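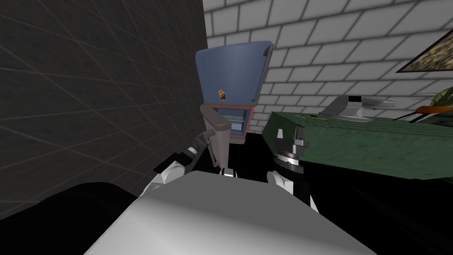
2020-02-07

Most of the past two weeks went into the left wrist. In the shop at Rirkthorpe the real arms are still on the bench with no covers on, waiting for a pair of bearings from Ketilsson, so all the work has been in the simulator. The task is the small kitchen one: find the fridge, get its lower compartment open, take a thing out, put it on the table. I picked it for the door. Anything with a hinge exposes every lazy assumption in an arm controller.

The first assumption to go was stiffness. I had been running both arms on plain position control with the gains I tuned for picking blocks off a flat surface. That is fine until the hand is holding something that can only move along an arc. The gripper wants to travel in a straight line, the door does not, and the solver settles the argument by producing enormous contact forces for a few steps and then throwing something across the room. My logs showed joint torques pinned at the limit from first contact onward.

The fix was to run the left arm in a compliant mode once the fingers have closed. Stiffness along the pull direction stays high, and in the other two directions it drops to a tenth of that. Kaj Snorradóttir suggested dropping the rotational terms as well, which I resisted and then did. She was right. The wrist now finds its own angle as the load swings around.

Control runs at 1000 Hz and physics at 2000 Hz. I tried matching them to save time and got a buzz in the wrist joint that looked like a gain problem and wasn't. Two physics steps per control step cleared it. If you are using the Fliltomix solver with soft contacts, try this before you touch anything else. I lost an evening to it. 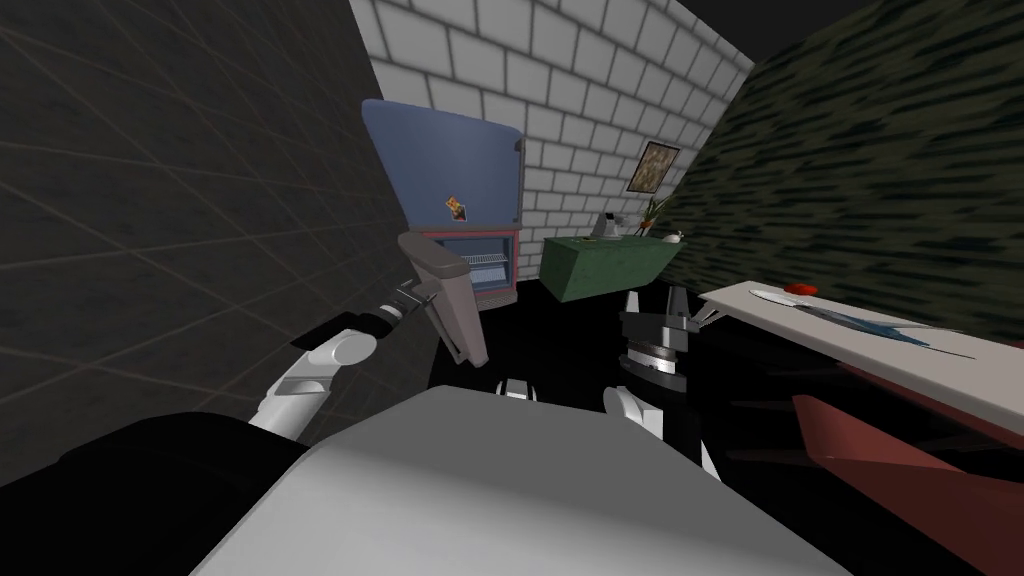 The second problem is where to put the arm that isn't working. For a long time I parked the right arm straight down at its side. It looks tidy and it is a bad pose, since the elbow sits close to its limit and the planner has to unwind it before it can go anywhere useful. Now it waits forward, with the gripper open and held near the end of the table. From there it can reach the tabletop or cross over to the fridge without a big swing of the shoulder.

The cost is clearance. With both arms forward there isn't much room left between the right hand and the table edge, and the first version of the park pose had the knuckles touching it at start-up. I moved the target toward the middle of the room and added the table as a padded box in the collision model. The padding is bigger than I would like. It will come down when I trust the joint offsets.

Grip is still the weak part. Flat objects are worse than round ones: a slight error in finger angle puts all the contact on one edge, and the object pivots as soon as the arm accelerates. I have capped the wrist speed while anything is held, and I added a short pause after closing so the contacts can settle. Friction values are guesses. Kavinda Jayawardena has offered to measure the real finger pads on a tilt board, so I will leave the numbers alone until he has.

Rendering also needs trimming. The room model has more in it than the task requires and the wall textures are larger than they need to be. I keep the viewer off for long runs and turn it on only when a log looks strange.

Still to do:

Replace the fixed pause with a check on contact force.
Log the compliant mode switch with a timestamp. At present I am guessing it from the torque trace.
Re-zero the left elbow encoder on the real arm. It was 2 degrees out last time.
Find out why the wrist camera mount in the CAD is rotated 90 degrees from the one I printed.

If the bearings turn up I should have the left arm back together in March. The shoulder goes first, as the cable run has to be redone anyway and I'd prefer to do that with the upper link off.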